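Dullari Clothes Repair: Questions and Answers

Where can I bring my clothes?
To our counter in Oddsson Street, from Monday to Friday. We close at 16.00. Please ring the bell two times, the workroom is at the back.

Must I wash the clothes before?
Yes, please. We can not sew in clothes that are not clean.

How much does it cost?
A new zip is 41 euros, thread and work included. A small hole is 8 euros. For bigger work Guðlaug Vestergaard will give you a price before we begin.

How long must I wait?
Normally one week. In February we are slower, for then many people come with winter coats.

Which things do you accept?
Trousers, shorts, skirts, coats and most things of wool. We do not repair leather or shoes.

Denim and chunky knit: 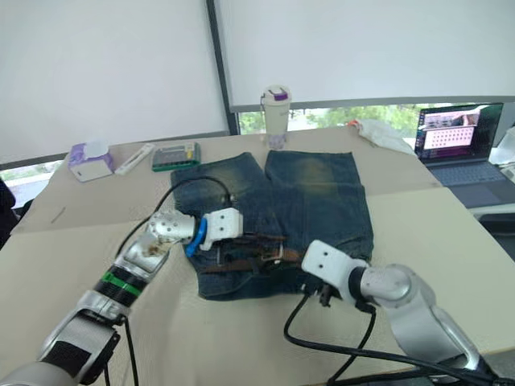
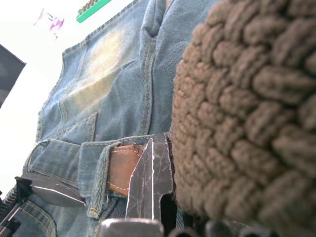
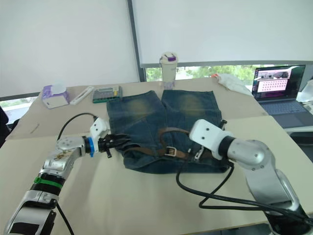

Can you make my trousers shorter and keep the old hem?
Yes, this is possible with most trousers. Tell us when you deliver them, and bring the shoes you will wear.

I lost my ticket. What now?
Write to Poul Kirkegaard with your name and the day you came. Clothes are kept for 60 days.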